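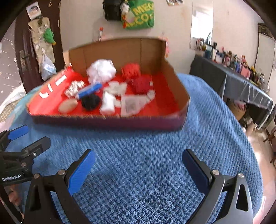
Notebook entry: demonstration visit, Julholm site
Feb 1, 2024
Entered by: Edileuza Honorato
Circulation: Rikine manipulation group, Lekuseck liaison

Purpose of visit

The Rikine manipulation group attended the open demonstration at the Julholm site at the invitation of Lekuseck. The stated topic was household sorting with two hand-held grippers. The group attended to see how an operator handles small, soft and irregular items, and to decide whether the same task should be added to the Stoica task list before the March review.

The visit covered one talk, one demonstration with the box of small items, a trial period for visitors, and a short discussion. Notes follow in that order, except that remarks made during the trial period have been moved to the items they concern.

Opening talk

Lekuseck reported 1,797 recorded episodes at Julholm to date. Of these, 700 are classed as sorting or tidying, and the remainder are spread over kitchen work, folding and door handling. A further 107 episodes are held back pending relabeling. The reason given was that the task text named an item by the wrong word, for example "ball" for a bunched hair tie. Those episodes will stay out of the totals until the text has been corrected.

The speaker asked visitors not to clear or rearrange the furniture. The site is kept furnished and full on purpose. Our own bench at Rikine is a bare table with a gray mat, and the difference was noted by everyone in the group. The long table by the wall at Julholm is crowded with bottles and jars, bags hang on the far wall, and a fabric organizer hangs on the door. An operator has to work with all of that in view.

Demonstration: box of small items

Equipment: two hand-held grippers, black linkage, blue finger pads. The lettering on the side of the left-hand unit reads GenRobot.AI. The pads on the right-hand unit are ridged and stand open at an angle to each other, so that the tips lead when the tool is lowered into a container.

Container: shallow open cardboard box, red floor, tall plain back panel, low front. The box stood on a blue ribbed cloth over a rounded surface. It was not on a hard table, and this matters more than was expected when the plan was read beforehand. See the note on support below.

Contents: mixed, mostly soft. The largest is a white ruffled bundle toward the back. There is a bright red knobbly ball-like piece, a darker crimson one with a small tag, a patterned piece of the scrunchie type, a round black gathered one, a long blue object, a smooth tan oval, and a flat whitish packet, with some smaller off-white pieces among them. The right part of the red floor was clear at the time the grippers were brought up to the box.

Task as worded by Lekuseck: "Take the items out of the box one at a time and set them down on the cloth. Keep the box still."

Observations

1. Order of picking. The operator did not follow a fixed order. When asked, the operator explained that the clear part of the floor is used first, as a place to lower a finger without pushing anything. Our written procedure tells operators to start with the nearest item. That instruction should be reviewed. With a low front panel, the nearest item is also the one most likely to be trapped against the cardboard.

2. Soft bunched items. These were the easy ones. The pads close on fabric at almost any angle. Two members of our group tried the round black piece during the trial period and both lifted it on the first attempt. The ruffled bundle is large enough to hide what lies behind it, and it was recommended that it come out early for that reason alone.

3. Smooth items. The tan oval gave visitors trouble. It turned under the pad and came to rest against the front edge. The site operator's method was to place one finger on the outside of the item, wait, and only then bring in the second. Our group tends to close both fingers together. The slower method should be tried at Rikine with the hard plastic set.

4. Flat items. The packet was raised by one edge and then gripped. Lekuseck asks operators not to slide flat items up the cardboard wall, as this produces a motion that does not carry over to deeper containers. We have no such rule at present.

5. Support. The box shifted on the cloth whenever an item was pulled sideways. The second gripper was used to steady it. I had assumed that the second unit was there for passing items from hand to hand, and the talk gave the same impression. In practice much of its work during our trial was holding the side panel. If the task is added to Stoica, the task text should say plainly that one hand may hold the box. Otherwise the reviewers will mark those segments as idle.

6. Color. Several items are close in color to the red floor. The red piece and the crimson piece could both be found by eye without difficulty, but a colleague in the group asked how well the item masks perform there. Lekuseck did not have figures at hand and offered to send a set of masks for inspection. To be followed up.

7. Blur. Hand movement over the box leaves the small items slightly blurred in some views. The site's guidance is to pause above the container before lowering the tool. The guidance is posted but, by the site's own account, not always followed. The pause costs little time and should go into our operator card.

Trial period for visitors

Each visitor was given one turn with the right-hand unit and, if wanted, a second turn with both. The weight is moderate. After several minutes the wrist becomes tired, chiefly when the tool is held above the box during a pause. I found it helpful to rest the elbow on the knee. The site operator discourages this, as it limits reach toward the back panel.

The opening of the fingers is wide in relation to the box. With both units over the contents at the same time, the linkages touched more than once. Operators at Julholm keep one unit outside the box until it is needed. This is a simple habit and could be taught in the first session.

I was asked whether Rikine would accept items with loose tags or curled ends. I replied that we currently remove them. Lekuseck's position is that they should be left on, as found in a home. No agreement was reached and none was required. My own view is that we should keep the tags on for the sorting task and continue to remove them for folding, where they catch in the pads.

Discussion

Lekuseck would like a shared item list between the two sites. I agreed in principle and asked that the names be settled first, given the relabeling already under way. Proposed wording for the soft pieces: "hair tie" only where this is certain, otherwise "bunched fabric item." For containers: "open box," with the floor color recorded in a separate field.

The question of furniture was raised again at the end. Our building does not allow hanging storage on doors, so a copy of the Julholm room is not possible. A crowded side table is possible and would be a reasonable start. A soft surface under the box can be arranged at once with a folded blanket over the existing bench.

Actions

Honorato: draft the revised picking instruction, including the use of clear floor space and the one-finger-first method for smooth items.
Honorato: request the mask set for red items on the red floor.
Bench team: set up an open box on a soft surface and record a short trial series before the March review.
Bench team: add the pause above the container to the operator card.
Lekuseck: send the corrected item names when the relabeling is complete.

Open points

Whether a steadying hand should be labeled as its own step or as part of the pick. Opinions in the group differ, and the matter is left for the Stoica call.

Whether the finger pads wear faster on cardboard than on fabric. The operator believed so but had kept no record. Spare pads to be ordered in either case.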